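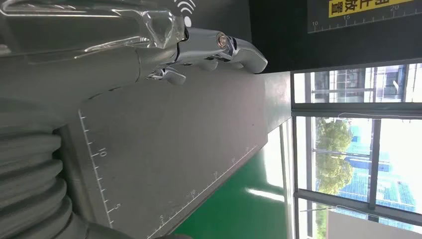 물류현장실무 4주차 유인물
소형 비닐 포장 화물의 접수·측정·투입

지난주 박스 화물 끝냈고 이번 주는 비닐. 박스보다 까다로움. 모서리가 없고, 눌리면 치수가 바뀌고, 라벨이 접힘. 시험에 나오는 건 2절, 3절. 1절은 읽고만 오기.

1. 비닐 화물이 왜 따로 있나

의류, 양말, 수건, 파우치류. 쇼핑몰 출고분은 이제 비닐 쪽이 많음. 수업에서 쓰는 Flunus 센터 자료 기준으로 오전 한 타임 소형 화물이 1,373건 가까이, 그중 박스는 얼마 안 됨. (표는 수업 시간에 띄움. 배포 안 함)

비닐의 특성 메모:
- 내용물 따라 모양이 제멋대로. 같은 봉투라도 티셔츠 넣은 것과 양말 넣은 것은 완전히 다름
- 공기가 들어 있으면 부피가 부풀려짐. 높이값이 특히 튐
- 표면이 번들거려서 바코드 판독이 안 되는 경우
- 서로 달라붙음. 두 개가 한 개로 접수되는 사고, 이거 제일 많음
- 얇은 봉투는 컨베이어 이음매에 끼임

마지막 두 개는 밑줄. 실습 때 꼭 한 번씩 나옴.

2. 작업대 배치

배치는 센터마다 다르지만 기본은 공급 상자 → 측정판 → 벨트 순서. 한 방향으로 흘러야 함. 되돌아오는 동작이 생기면 그때부터 밀림.

공급 상자는 한쪽 끝. 너무 가득 채우지 말 것. 봉투가 테두리 위로 넘치면 꺼낼 때 옆 것이 같이 딸려 나옴. 상자 높이가 측정판보다 많이 높으면 손목이 꺾이니까 받침 조절.

측정판은 가운데. 눈금은 작업자가 읽을 수 있는 방향으로. 판 위에는 화물 외에 아무것도 올려놓지 않기. 테이프, 칼, 장갑, 커피 전부 금지.

벨트는 반대쪽. 측정 끝난 것만 감. 보류분을 벨트 가장자리에 잠깐 걸쳐 놓는 버릇, 감점.
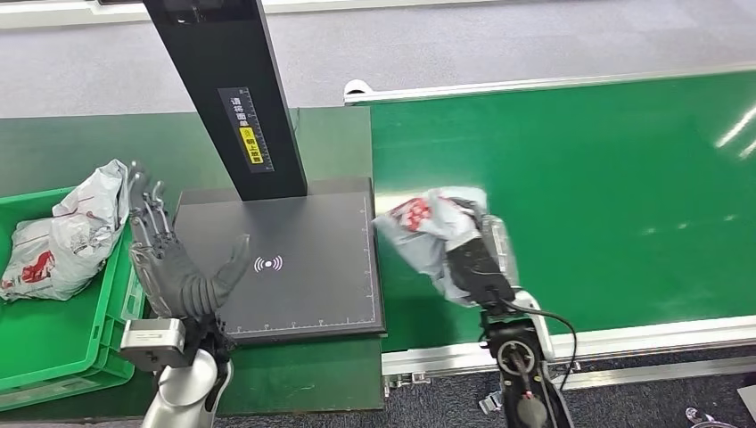
그림 1. 공급 상자(왼쪽), 눈금이 인쇄된 검은 측정판(가운데), 초록 벨트(오른쪽)

그림의 측정판에서 눈금 위치 확인해 둘 것. 아래 변과 오른쪽 변. 기준 모서리를 어디로 잡을지 미리 정하고 시작. 조마다 다르게 잡으면 나중에 값 비교가 안 됨. 우리 수업은 눈금 두 줄이 만나는 모서리로 통일.

뒤쪽 세로 기둥에도 눈금이 있음. 높이는 그걸로 눈대중 먼저, 그다음 기록값과 대조. 차이가 크면 봉투 안 공기를 의심.

3. 작업 순서 (시험 범위)

가. 꺼내기
한 번에 하나. 봉투 가운데를 깊게 잡기. 귀퉁이만 잡으면 내용물이 아래로 쏠려서 모양이 길쭉해짐. 들어 올린 다음 살짝 흔들어서 뒤에 붙은 게 없는지 확인.

나. 정리
내용물을 고르게 펴기. 세게 누르지 말 것. 접착부가 터진 채로 나가면 책임 소재가 복잡해짐. 봉투 끝 남는 비닐은 뒤로 접음. 접은 쪽이 아래.

다. 올리기
라벨 면이 위. 기준 모서리에 맞춰 놓고 손을 완전히 뗀다. 손이 닿아 있으면 중량값 틀어짐. 값이 멈출 때까지 대기, 실습에서는 3초로 함.

라. 읽기와 기록
가로, 세로, 높이, 중량 순. 기록지는 Indton 양식 그대로. 칸 순서 바꾸지 말기. 읽기 실패하면 라벨 주름만 펴고 다시. 재시도는 한 번까지, 그래도 안 되면 보류함으로.

마. 투입
벨트에 내려놓기. 던지지 않는다. 긴 쪽이 진행 방향과 나란하게. 앞 화물과 간격은 봉투 하나 길이 이상.

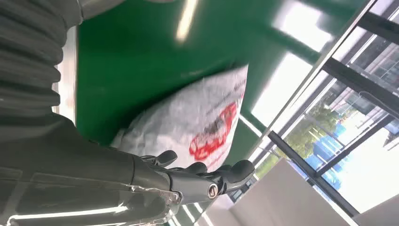
잡는 위치 얘기 조금 더. 속이 말랑한 봉투는 들고 있는 동안에도 계속 모양이 변함. 비스듬히 들면 무게가 낮은 쪽으로 몰리고, 그대로 내려놓으면 한쪽만 불룩. 높이값이 커지고 운임 구간이 올라갈 수 있음. 내려놓기 직전에 수평 한 번 잡아 주는 것만으로 많이 줄어듬. 아래에서 받쳐 들 때는 손끝이 비닐을 찌르지 않게 넓게 벌려서.

인쇄면도 주의. 로고나 작은 글씨를 송장으로 착각해서 그 면을 위로 놓는 조가 매 학기 있음. 송장 라벨부터 찾고 나서 방향 결정. 구겨져서 글자가 안 읽히면 펴서 확인. 추측해서 적으면 0점 처리.

4. 자주 나오는 오류

두 장 겹침: 중량이 이상하게 큼. 꺼내기 단계로 돌아가기.
높이 과다: 공기 또는 접힘. 다시 펴서 재측정.
판독 실패: 주름, 반사. 각도만 조금 돌려 본다.
벨트 끼임: 봉투 끝 안 접은 경우. 벨트 먼저 정지, 그다음 손.
눈금 밖으로 나감: 기준 모서리 안 맞춤. 다시 놓으면 끝.

벨트 정지 전에 손 넣는 것은 감점이 아니라 실습 중단. 예외 없음.

5. 실습 과제

조당 봉투 17개. 크기 섞어서 배부함. 전부 측정하고 기록지 제출. 같은 봉투를 두 사람이 따로 재서 높이값 차이 비교, 차이가 제일 컸던 봉투 하나 골라서 원인 반 쪽 이내로. 표만 붙여 내지 말 것.

준비물: 면장갑, 필기구, 기록지 출력본. 봉투는 Coten 것으로 학과에서 준비. 실습 후 반납하고, 찢어진 것도 버리지 말고 같이 냄 (다음 주 파손 화물 때 씀).

읽을거리: Ó Briain 센터 사례 자료, 앞부분의 비닐 혼입 부분만. 뒤쪽 비용 계산은 이번엔 빼도 됨. 기록지 양식 파일은 강의실 게시판에 올려 놨는데 지난주 양식이랑 헷갈리지 않게 파일명 확인하고 받으새요. 높이 칸이 있는 쪽이 이번 주 것.

물류현장실무 강의자료 | 문의: 학과 사무실 | 무단 전재 금지 | 맨 위로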